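Pharmacie de famille et placard salle de bain : vous gérez les dates comment ?

maxence_huet
Bonjour à tous. Je me lance dans le tri avant la rentrée, 27 août 2026 et j'ai encore des sachets achetés pour un rhume de décembre. On est quatre à la maison, chacun range dans son coin, résultat trois boîtes du même truc entamées. Est-ce que vous gardez tout ensemble ou vous séparez par personne ? Et les dates, vous notez où ? J'ai commencé à regrouper dans un bac sur la table ronde, pour l'instant c'est en vrac.

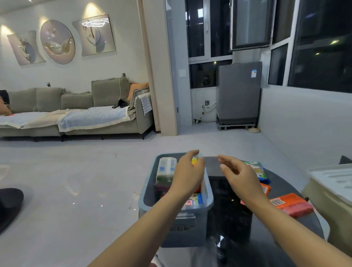
Mes questions, en gros

1. Les sachets sans leur carton, on jette ou pas ?
2. Séparer hygiène et médicaments ?
3. Où ranger quand on a un petit de trois ans ?

blandine.c
Pour le 1 : plus de carton, plus de notice, souvent plus de date lisible – moi je ramène à la pharmacie. Pas à la poubelle surtout, et pas dans l'évier. Les cartons vides et les notices par contre c'est le tri papier.
Pour le 2, oui séparer. Le savon ça parfume tout.

Thierry_Lebrun
Pas d'accord sur les sachets. Si la date est imprimée sur le sachet lui-même il n'y a aucune raison de le jeter. Chez moi je découpe le bout de notice avec la posologie et j'agrafe avec. Ça fait dix ans que je fais comme ça.

blandine.c
Dix ans avec des bouts de notice agrafés, et quand l'agrafe saute ? Tu retrouves un sachet tout seul au fond et tu devines. Non merci.

Thierry_Lebrun
Elle saute pas. Bonne agrafeuse.

iolo_w
Salut, gallois installé à Caron donc pardon pour les fautes. Chez nous c'est un tableau sur la porte du placard, nom du produit, mois, année, on barre quand c'est fini. Ma femme déteste, moi j'adore. Pour le petit : en hauteur ET fermé. Le notre a appris à monter sur une chaise à deux ans et demi, la hauteur seule ça suffit pas.

phyllis.k
Tout à fait d'accord avec Iolo. Et pas la salle de bain ! Vapeur, chaleur, les comprimés n'aiment pas ça. Un placard de couloir ou de chambre, au sec. Les boîtes à couvercle avec poignée sont bien pour ça, on déplace tout d'un coup quand on fait le ménage (j'ai la Clurard, payée 30 euros, un peu cher mais bon).

maxence_huet
Ah j'avais pas pensé à la vapeur. Chez moi tout était dans la salle de bain depuis l'emménagement... Bon. J'ai sorti une boîte à couvercle au salon, je comptais y mettre les médicaments et rien d'autre.

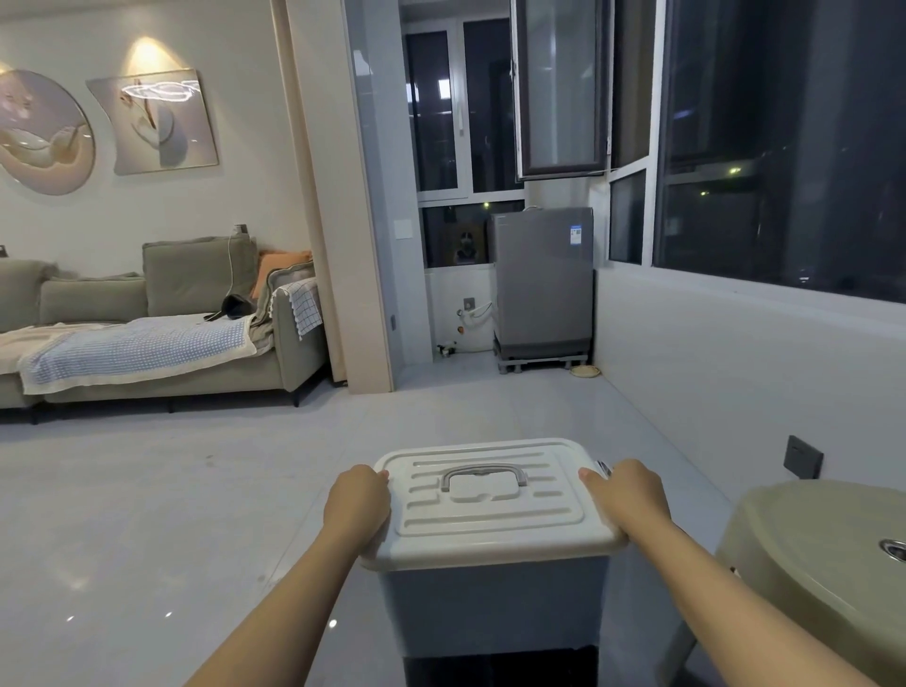 La boîte à couvercle, pas encore placée. Poignée grise au milieu.

Thierry_Lebrun
Pas mal. Mais il te faut un truc qui ferme à clé si le petit est débrouillard. Un simple loquet ça tient une semaine.

phyllis.k
La clé, attention, la nuit avec 39 de fièvre tu la cherches. Chez ma fille c'est un placard haut avec un bloque-porte Kavex, ça fait l'affaire.

Thierry_Lebrun
La clé reste au clou, en haut de la porte. C'est pas sorcier.

blandine.c
On va pas se battre pour une clé. Maxence, fais surtout une liste de ce que tu gardes vraiment : thermomètre, pansements, désinfectant, de quoi faire baisser la fièvre. Le reste c'est souvent des fins de traitement, et ça retourne à la pharmacie. Et les collyres ouverts, date d'ouverture au feutre dessus, sinon on ne sait jamais.

maxence_huet
Merci, liste notée. Pour l'hygiène je fais donc un panier à part, les savons d'un coté, le dentifrice et les rasoirs dans le tiroir. J'en ai trop acheté en promo chez Ekden, comme d'hab.

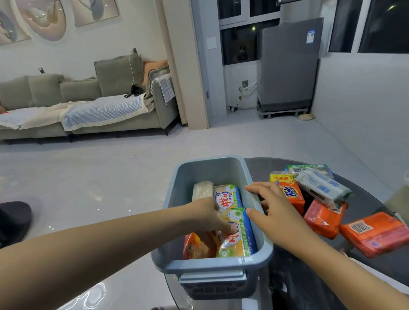 Du coup la question suivante c'est le stock : vous achetez d'avance ou au fur et à mesure ? Ma mère avait toujours de quoi tenir un siège. Moi je me dis qu'un d'avance par produit ça devrait aller, mais avec les promos je craque.

iolo_w
Un d'avance, règle stricte. On ouvre le dernier = on l'écrit sur la liste des courses. Sauf le papier toilette, là je suis faible.

blandine.c
Le savon ça se garde, il durcit et il dure même plus longtemps. Donc en promo vas-y. La crème solaire par contre, surtout pas.

Thierry_Lebrun
Pour une fois on est d'accord. Le savon sec, ma grand-mère le déballait et le mettait dans l'armoire à linge.

phyllis.k
La mienne aussi ! Les draps sentaient bon tout l'hiver. Maxence tu nous diras ce que la pharmacienne t'a repris.

maxence_huet
J'y passe demain avec le sac. Pour la clé je réfléchis encore

Contact – Mentions légales – © Forum Maison & Rangement – Haut de page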